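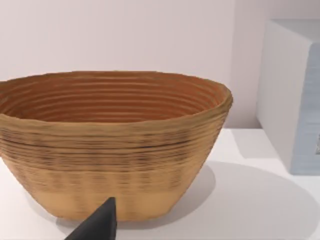

Review: the Neleck proofing basket, oval, after one winter of baking

I bake bread at home two times in a week, sometimes more when my family visits. For many years I let my dough rise in a soup bowl with a kitchen towel inside. This works, and my grandmother never used anything else. But the towel moves, the folds of the cloth leave marks, and with a wet dough you need so much flour that the kitchen looks like a mill. In February I decided to buy a real basket, and I chose the long oval one from Neleck. I bought it in the Mthembu kitchen shop in Plimville, with my own money. I write this because before I bought it I could not find a review by a person who had used it for longer than one weekend.

What you get

The basket comes in a thin cardboard sleeve with a cotton liner and a small leaflet. The leaflet has six short instructions. They are correct, but too short for a beginner. It says for example "dust well before use", and it does not say with what. More about this later, since it gave me my biggest problem.

The basket is made of cane, wound round and round, and fixed at the base with small wooden pins. Mine weighed 728 grams on my kitchen scale with the liner inside, which surprised me. My neighbour has a cheap one from the market and it is very light, and you can press the sides together with your hand. The Neleck does not bend when I press it. There was a smell of dry grass when I opened it. I left it near an open window and after two days the smell was gone.

The first loaves

My first loaf was a failure, and I must say it was mostly my fault. I used normal white wheat flour for dusting, and I used too little. The dough had stayed in the fridge the whole night. In the morning I turned the basket over and nothing happened. I waited. Then one half of the dough came out and the other half stayed inside. I baked it anyway and we ate it with soup, but it was flat like a shoe.

After this I changed to rice flour mixed half and half with wheat flour. I rub it into the grooves with my fingers, then I turn the basket upside down over the sink and knock it once. With a new basket you should also spray a very little water before the first flour, so that the flour has something to hold. The leaflet should explain this. After three or four loaves the cane had a thin coat of flour in the grooves and the dough began to come out easily, also the wet ones. 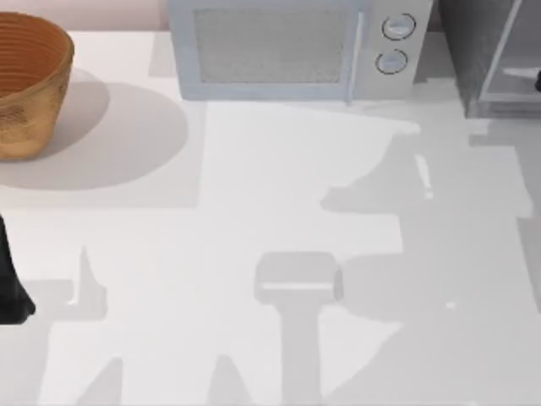
I also tried the liner. It is good for rye dough and for anything very sticky, but then of course you lose the rings on the crust, and for me the rings are half of the pleasure. The elastic of the liner is a little weak. It stays in place if you fold it well under the edge. I wash it by hand without soap and dry it on the radiator.

Size

The shop says it is for a loaf of one kilo, and I agree with that number only for white dough. A dough with much wholemeal flour does not rise so high, and you can put a bit more inside. If you bake small loaves, please do not take this size. The dough spreads to the sides before it goes up, and the result is low and wide. My usual recipe was made for a round bowl, and I had to learn to shape the dough longer and tighter. It took me some weeks until the ends of the loaf looked the same.

You should also measure your pot before you buy. My iron pot is round, and the oval loaf does not fit in it. I now bake on a hot steel plate with a tray of boiling water below, and the crust is good, but not so shiny as from the pot. This is not a mistake of the basket. I only wish that I had thought of it in the shop.

Cleaning and keeping

I never wash it with water. When the dough is out, I let the basket dry completely and then I brush it with a stiff brush. I use an old vegetable brush. Neleck sells a special one, and I do not see why I should pay for it. Once I put the basket away in a closed cupboard when it was still damp, and I found two small grey spots of mould near the base. I brushed them off, put the basket in the oven at a low heat for half an hour, and they did not come back. Now it stands in the open until the evening.

Compared with others

Before I decided I also looked at the Prammont basket, which is made from pressed wood pulp. A friend from my bread course has this one and let me use it for a week. It takes the moisture from the dough very well and it needs less flour. The pattern on the bread is also cleaner. But it costs nearly double, and in my opinion the difference in the bread is small. If you bake every day, the Prammont can be worth the money. For two loaves a week I would buy the Neleck again.

What I like: it is strong, the rings on the crust are deep and even, and the price is fair.

What I do not like: the leaflet is poor, the elastic of the liner is weak, and one of the wooden pins at the base was a little rough. I used fine sandpaper on it for a minute.

I give it four stars from five. If Neleck writes a better leaflet I will perhaps come back and change it to four and a half.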